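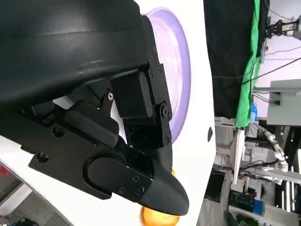
Outside micrometer reads differently on the ratchet and on the friction thimble

Workshop measurement > Hand tools > Micrometers
Asked by Trilok Pal
3 answers, 1 accepted

I have two 0-25 mm outside micrometers. One is a Stockdale with a ratchet stop on the end of the spindle, bought second hand. The other is a Truminis with a friction thimble. Both have 0.01 mm graduations and a vernier on the sleeve reading to 0.001 mm.

On a ground pin, nominal 10 mm, the Stockdale gives 10.004 and the Truminis gives 10.000. Both were set to zero with the faces closed before measuring. I wiped the faces with paper first. The difference repeats within 0.001 on either tool.

If I turn the Stockdale by the thimble and ignore the ratchet I can get anything from 9.998 to 10.006, depending on how hard I turn.

Questions:
1. Is 4 microns between two micrometers of this type normal?
2. How many clicks of the ratchet should be used? The leaflet that came with it is missing.
3. Can the ratchet be adjusted, or do I replace it?

The pins have to be sorted into two bins either side of 10.002, so at present which bin they land in depends on which tool is nearest.

Comments on the question

Gus Begay: What was the zero set with, ratchet or thimble? And are the faces flat?

Trilok Pal: Thimble on the Stockdale, by feel. Friction thimble on the other. I have no optical flat so I can't say about the faces.

Answer 1 (accepted)
Geeta Lodhi, answered December 20, 2021

Your comment contains most of the answer. The zero must be set with the same force that is used for the measurement. If you close the faces by the thimble, set zero there, and then measure using the ratchet, the difference in force goes straight into the reading. The frame of a small micrometer opens slightly under load. A firm hand on the thimble at zero and a light ratchet on the work will give a reading that is too large, and yours is the larger of the two.

Procedure I would follow:

Clean both faces. Close them lightly on a piece of clean, hard, lint-free paper, draw the paper out, and blow off any fibres. Ordinary workshop roll leaves fluff.

Leave the micrometers and the pins together on a steel plate until they are at the same temperature. Hold the frame by its insulated pads, or put it in a stand. A 10 mm steel pin grows by a little over 0.001 mm for every 10 degrees, so warm fingers on the pin are not your main problem, but a warm frame with a cold pin can shift the reading.

Bring the spindle in slowly by the ratchet. Stop when the faces touch, then turn the ratchet through three to five clicks at an even, slow rate. Note the reading. Open and repeat several times.

If the zero is off by 0.01 mm or less, turn the sleeve with the pin spanner until the lines agree. Larger errors are normally corrected at the thimble, but check your maker's instructions, as the method varies.

Then measure a gauge block close to the size of interest. Closed faces only tell you about zero. They tell you nothing about the thread at 10 mm.

To your question 1: many makers allow plus or minus 0.002 mm on an instrument of this size, some allow more. Two sound micrometers at opposite ends of that could differ by 0.004. So it is possible that neither is faulty, but you can't tell without the block.

For sorting at 10.002 I would not use either one. The limit is too close to the uncertainty of the tool. A comparator with a 0.001 mm or finer indicator, set on a 10 mm block, is the usual choice.

Comments on this answer

Trilok Pal: Reset the zero on the ratchet as described. The Stockdale now reads 10.001 to 10.002 on the same pin. I will borrow a block.

Vivek Tripathi: The vernier on the sleeve also needs reading square on. Parallax on a worn sleeve is good for 0.001 on its own.

Geeta Lodhi: Agreed. Use a magnifier if the lines are faint.

Answer 2
Ritu Chauhan

On question 3. A ratchet stop is normally a spring-loaded toothed clutch and on most patterns there is no adjustment for the user. Force should be somewhere between 5 and 10 N. You can check it with a kitchen-type balance if it has a flat pan: mount the micrometer upright in a stand with the spindle pointing down, put a ball between spindle and pan, and run the ratchet. Take the highest value before it slips. Anything from 500 g to 1,000 g is acceptable. It is a rough check only.

If it is low, the grease has often gone hard. Unscrew the ratchet, wash it in white spirit, let it dry and put back one drop of thin instrument oil. Watch for the spring when it comes apart. Mine rolled under a cabinet.

If it is high or uneven after cleaning, fit a new one. Hosambridge list ratchet assemblies for several older patterns but measure the thread before ordering. I had one sent back for the wrong pitch.

Do not oil the measuring faces before use. Oil there is read as size. A thin film for storage is fine, with the faces left slightly apart.

Comments on this answer

Gus Begay: The friction type can drift as well. Check both.

Answer 3
Vivek Tripathi

I'd just get a digital one. The Utmont 0-25 reads to 0.001 and you don't have to squint at the vernier. I have used mine on bearing spacers in batches of 100 with no trouble.

Comments on this answer

Geeta Lodhi: Resolution is not accuracy. It will have the same frame, the same thread and the same force question.

Vivek Tripathi: True, but it is quicker to zero.

Related questions
Setting rod for 25-50 mm micrometer, hollow or solid ends
Removing light rust from a micrometer spindle
Depth micrometer rods not interchangeable
Grade 1 or grade 2 gauge blocks for a home workshop

Viewed 39 times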